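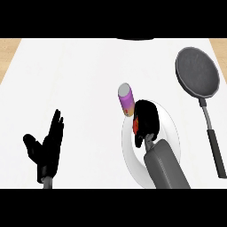
White on top, pale wood at the sides: all a weeknight supper asks for.

Come Over, There's Soup

I had not had anyone to dinner in so long that when my sister asked where I kept the big serving bowl, I told her I'd given it to her. She said I hadn't. We found it in the end on top of the water heater with a bag of clothespins in it, and I think that was the evening I started feeling bad about the whole thing.

I used to have people over! In my twenties, in an apartment with a stove that leaned, I fed people constantly. Spaghetti, mostly, and once a turkey in July because it was on sale. Then I moved to Riltham, got a grown-up job and a set of matching plates, and somewhere in there dinner turned into something I did with restaurants. You text for three weeks to find a night, you park, you shout at each other over the music, you split the check and somebody gets stuck with the appetizer they didn't eat. You hug on the sidewalk and say we have to do this more. Then it's next spring.

So last September I decided I'd cook for people on a weeknight, every week if I could stand it, and I'd do it without turning it into an Event. I've been at it ever since, with a couple of gaps for flu and one for sulking, and I have opinions now.

The person to blame is my neighbor, Banafsheh Ranjbar. She lives at 195 and I live at 193, and for the first two years that I lived here we waved. We were good wavers. Then one night my power went out and hers didn't (different side of some line, I never understood it) and she knocked and said, "I've made rice, come." No please, no are-you-free. I went over in slippers. There were already people in there, a cousin and the cousin's boyfriend and a man who had come to look at the gutters, all eating rice with a crust on it the color of a good violin. There was laundry on a rack by the window. She didn't mention the laundry or move it.

I want to stay on the laundry for a minute, since I've thought about it more than I've thought about most books. If somebody had been coming to my place back then, I'd have hidden the laundry, and then I'd have noticed the baseboards, and then I'd have been on my knees at five-thirty with a wet rag hating whoever was on their way over. I asked Banafsheh later on if she ever cleaned before people came. She looked at me kindly. "After," she said. "They're going to spill."

My first try was a disaster of planning. I invited two couples from work and made a lamb thing from a cookbook with a ribbon sewn into the spine. It needed preserved lemons, and the lemons needed a drive to Demirtaş, the grocery out past the car wash. I'm not complaining about the drive, because that place has become one of the joys of my life. They have olives in barrels, and a guy at the cheese counter who cuts you a piece, watches your face, and then cuts you a different piece. But I had left work early for lemons. I'd left work early for lemons, and then the lamb wasn't done until nine-fifteen, and everyone had filled up on crackers and was looking at their coats.

The second one was soup. Red lentil, one pot, bread on the side, and it was on the table when people walked in. They stayed until eleven. I'd spent maybe nine dollars.

Since then it's been soup, or beans, or a big pan of something with an egg on it. I tell people 6 o'clock and I mean it, which shocked a few of them at first. I know it sounds like feeding time at a nursing home. But at 6 people are still awake! They've come straight from work with their bags, they're hungry enough to think you're a genius, and by eight-thirty you've had a real evening and the ones with kids can go home without guilt. My friends without kids stay and pick at the pan. I've come to love that second shift, when it's only two or three of us and someone finally says what's been going on with their mom.

Now, dessert. I don't make dessert. For a while I said "just bring yourselves," the way you're supposed to, and people hated it. They'd turn up with a bottle of wine and a scented candle and still look worried. So I started giving out jobs. You bring ice cream. You bring the bread. You, the vegan, bring whatever you'd be sad not to have. Everyone relaxed right away. One guy from my old office was told to bring limes and he brought eleven limes and glowed all night long.

After supper we sometimes play Pular, a dice game one of the regulars picked up from her in-laws and taught us, I suspect, wrong. You roll, you bluff, you take tokens off the person to your left. The high score over here is 1708 and it belongs to a nine-year-old, who wrote it on the inside of my pantry door in pen. I was going to paint over it. I haven't. Her father has been trying to beat it since Halloween and he's getting a little strange about it, to be frank with you.

I did buy one piece of equipment, so let me confess. It's a rice cooker, an Ato, secondhand, with a lid that has to be talked into closing. Banafsheh doesn't approve. You can't get the crust with it, not the real one, and she tapped the side of it once with a fingernail like a doctor giving bad news. But it lets me make rice while I'm in the shower, and I'm keeping it. Everything else I had already. I'm short of soup spoons, so somebody always gets the measuring cup with the handle. There's some competition for it.

Chairs, too. I have four that match, then a piano bench, then a step stool, and if it gets really full someone takes the arm of the couch and eats with their bowl under their chin. I worried about this a great deal. I priced folding chairs. I went so far as to stand in a store and sit in one, and then I thought about where I'd keep them, and pictured myself opening the hall closet and being hit by folding chairs for the rest of my life, and I went and got a pretzel instead.

People ask me who I invite, and the answer is that I've gotten looser about it. I started with close friends, and close friends turn out to be the hardest to schedule. They're booked, they love you, they'll see you at the wedding. Who says yes on two days' notice? The woman from the dog park. The new person at work who doesn't know anyone yet. My dental hygienist, which I realize is unusual, but we'd been having a one-sided conversation for six years and I wanted to hear how it went with my mouth free. She's hilarious. She's a regular now, and she has never said a word about how anyone eats caramels.

Not every night has been a charmer. There was the one when two guests discovered they'd both dated the same drummer. There was the chickpea stew with the cinnamon where the cumin should have been, and we ate it, politely, and then we ordered pizza, less politely. One night only one person showed up, a man I barely knew, a friend of the hygienist's who'd gotten the message when she hadn't. I nearly called it off at the door. We ate our soup and he told me about repairing accordions for two solid hours, with sound effects, and I went to bed thinking I might have to buy an accordion. (I looked. They're expensive. They're also very heavy.)

If you'd like to try this and you're nervous, I'd start with somebody who has already seen you with a cold. Make a thing you've made before. Put a pitcher of water out, because everyone forgets water, and then it's nine o'clock and they're all crowding your sink with mugs. Let them do the dishes if they offer. I used to say no, no, sit, and I've quit that. The best talks I've had all winter have been with somebody's back while they scrubbed a pot.

And send the invitation before you've thought about it too hard. Mine's down to four words now, usually typed at a red light, or okay, just after one. Come over, there's soup. Banafsheh says four is too many. She still only sends me one, and it's a picture of the pot.

This week I'm doing white beans with the good olives, if the cheese guy lets me out of there at a decent hour. The accordion man is bringing bread. My sister is bringing back the ladle, which she did have.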